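Open Deck Lists Belong at Every Level of Play
By Ye-rin Choo, for the Cervantes League Rules Office

The Cervantes League has published deck lists for its final tables since the league began running Astix events. Under the present rule, the eight players who reach the elimination rounds exchange complete lists before the first card is drawn, and the lists are posted for spectators. In every earlier round, the contents of a deck remain private. A player may learn what an opponent is using only by facing it, by asking a friend who has faced it, or by walking past the table at a convenient moment.

I have come to believe that this arrangement is wrong, and that lists should be open from the first round at all sanctioned events, including the small monthly ones. The league has asked for opinions before the next edition of the tournament rules is prepared. What follows is mine, and it doesn't bind the Rules Office.

The usual defense of closed lists is that hidden information is part of the game. There is truth in it. Astix is a game of concealed hands, face-down wards and uncertain draws, and a player who could see everything would be playing something closer to chess. But the concealment that the designers built into the game is concealment of the hand and the order of the deck. Whether the deck contains a third copy of a certain ward is a different kind of secret. It exists before the match and is decided away from the table. It's also spent after one or two games, at which point anyone who was watching holds it too.

That last point is the center of my argument. Closed lists are never closed to everyone equally. At the Dramix Open in December, we had 145 entrants from 23 clubs. The larger clubs sent a dozen or more players each. By the third round, those players had between them sat across from a good part of the field, and between rounds they compared notes, as they were fully entitled to do. A player who had traveled alone had learned the contents of two decks. Both were competing under the same rule, and the rule gave one of them a great deal more information than the other.

We do not like to call this scouting, because our rules define scouting narrowly, as the deliberate observation of another match for the purpose of passing on information. Conversation in the hallway is exempt. It has to be exempt, for no judge could police it and no reasonable person would want one to try. The effect on the solitary player is the same in either case. An open list removes the advantage at its source, and it asks nothing of the judges that they aren't already doing, given that lists are collected at registration for every premier event.

The second consideration is the quality of play. I have judged at final tables under open lists for several seasons, and the matches are better. Players make fewer decisions that amount to guesses about deck construction and more that draw on the position in front of them. When both sides know that a sweeping effect exists in the opposing deck, the question becomes whether it has been drawn, whether the opponent has been holding back resources for it, and how much of the board can be risked. These are the questions that the game is good at asking. When one side doesn't know, a match can be settled by a card that no sensible player would have prepared for, and the loser takes little from the result except irritation.

It will be said that the surprise card is a legitimate weapon, and that a deck builder who finds an unexpected angle has earned the reward. I have sympathy with this. The weeks after the release of Kurarum were among the most inventive the game has seen, and much of the pleasure lay in seeing decks that had no precedent. I would only observe that the strongest of those decks kept winning after their lists had been copied and studied by everyone. The ones that faded were those whose strength depended on the opponent not having read a particular card. A tournament structure should reward the first kind of invention more than the second.
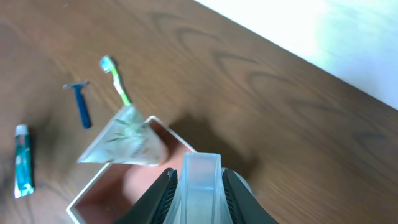
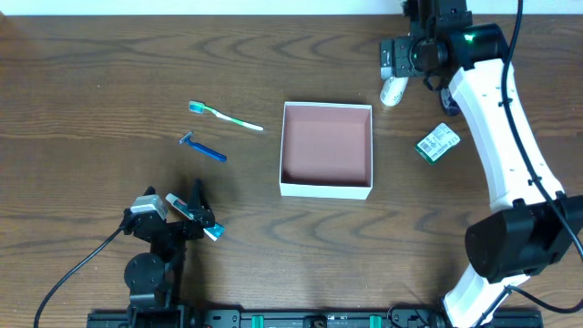
There remains the matter of time. Our rounds are 50 minutes long, and an exchange of lists takes some part of that. Opponents of the change have suggested that newer players will spend several minutes reading, will ask for the list again in the middle of the second game, and will push more rounds into extra turns. The concern is reasonable. The present Kurarum format permits 368 different cards, and a player who doesn't know them by name will need to look many of them up.

I would propose that the exchange take place before the round clock starts, with three minutes set aside for it, and that lists be returned face down to the edge of the table once play begins. Between games, each player would have one further minute. During a game, the list couldn't be consulted at all. These limits are strict enough to keep a round on schedule and generous enough for a careful reader. At the final tables, where there are no limits of this kind, I have seen very few players use more than the time I have described.

The three minutes must come from somewhere. An event of seven rounds would lose 21 minutes over the day, and some of our host venues close at a fixed hour. In most cases, the loss can be recovered by posting pairings promptly and by ending the custom of waiting for latecomers at the start of the first round. Where it can't be, the head judge should be free to shorten the lunch break or reduce the field. I don't regard either as a serious price.

A harder objection concerns the player who doesn't have a finished deck. At the monthly events in particular, many people bring what they own. Their lists contain substitutions, single copies where a wealthier player would have three, and cards from the starter boxes. Several club organizers have written to me that such players would be embarrassed to hand over a list, and that some might stop coming. I take this seriously. A rule that makes tournaments fairer for experienced players while driving away beginners would be a poor bargain for the league.

My answer is partly practical. The opponent of such a player will see the substitutions anyway, within a game or two, as they are drawn and played. What the list adds is the view of the whole. Against that must be set what the beginner gains. A newer player who sits down opposite an established deck under closed lists has no means of knowing what is coming. The experienced opponent, by contrast, can usually name most of an unfamiliar deck after seeing its first two turns, from long habit. Closed lists therefore cost the beginner far more than they cost the veteran, and the open list narrows a gap that already exists. I have watched first-year players at final tables study an opponent's list with real attention and ask afterward why a certain card had been included. They were being taught the game by the document.

Still, I would not impose the rule on casual evenings or on events described as introductory. Clubs should remain free to run these as they see fit. The change I am proposing covers sanctioned play, for which rating points are awarded, and it should be introduced in two stages: first at events of the Dramix series, for a full season, and then at monthly sanctioned events after the results have been reviewed. The review should look at the number of rounds going to extra turns, at the return rate of first-time entrants, and at the reports of head judges. If the return rate falls, the second stage should be postponed.

Something should be said about enforcement, which the present rules handle unevenly. A list that will be read by an opponent in every round must be accurate and legible. At present, a player whose list contains a harmless clerical error (a card named incompletely, a total that is one short) may go through most of an event without the error being noticed, and then receive a game loss at the worst possible moment, when the lists are checked for the elimination rounds. Under open lists, such errors would be caught in the first round, by the opponent, and could be put right with a warning. I would write that into the rules expressly. An error reported before the first game of the first round should carry no penalty beyond the correction.

Electronic submission would help, and the league should require it for the Dramix series. Handwritten lists have served us for a long time, but they are slow to check and often difficult to read, and a judge who must decide whether a numeral is a one or a seven is being asked to do something that has little to do with judging. Players without access to the submission form should be able to enter their lists at the registration desk until the players' meeting is called.

Readers who follow other card games will know that practice differs widely among them. I have avoided leaning on those comparisons. Astix has shorter decks than many of its relatives and fewer hidden zones, and a rule that suits one game may be quite unsuitable in another. The evidence that persuades me comes from our own final tables, where the open list has been in force from the start and where I have yet to receive a single request for its removal. Players who have experienced both conditions in the course of one day, closed in the morning and open in the evening, tend to prefer the evening.

Comments on the draft rule may be sent to the Rules Office through club organizers. Those that deal with timing at venues with an early closing hour would be especially useful, as would any records that clubs have kept of attendance by first-time entrants.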